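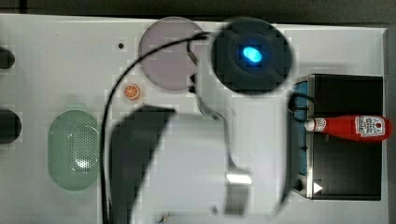 Fig. 1. Orange slice beside the round lavender piece.

Play kitchen layout: grouping by use
Oct 23, 2024
Žofie Oravec and Darius Surdu

The Furitz set was sorted into four groups: crockery, drinking vessels, food and cooking. Colour was left out as a criterion. Pale pieces are harder to pick out on a white top, and the green colander and lavender plate were therefore given fixed places. Small food pieces were kept near the plate – the strawberry to its right, the orange slice below. 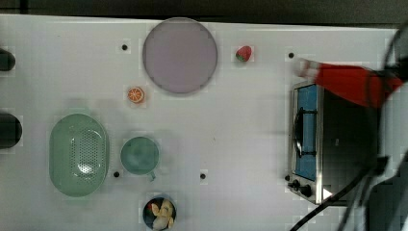 Rozália Jelínek objected that grouping by use suits adults, and that young children tend to sort by size or by what rolls. She asked for a second layout with all round pieces together. It has been added to the August plan as layout B.

Stability was treated separately from grouping. A vessel counts as placed only when it stands on its base. By that rule the mint-green mug in Fig. 3, on its side next to the light green oval dish, is not placed, and neither is the black cup. The strawberry has no fixed base and is exempt.

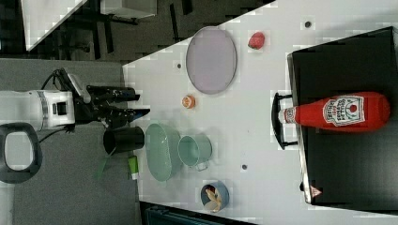
Fig. 3. Mug and cup on their sides.

Storage remains open. A shallow tray is preferred to a deep box, where small food pieces end up under the crockery. Cups are the awkward case: one lying down, like the mug with its handle towards us, takes up more of the tray than one upright. Layout B has yet to be drawn.

Contact: Žofie Oravec, Stulilari project group | © 2024 | Back to top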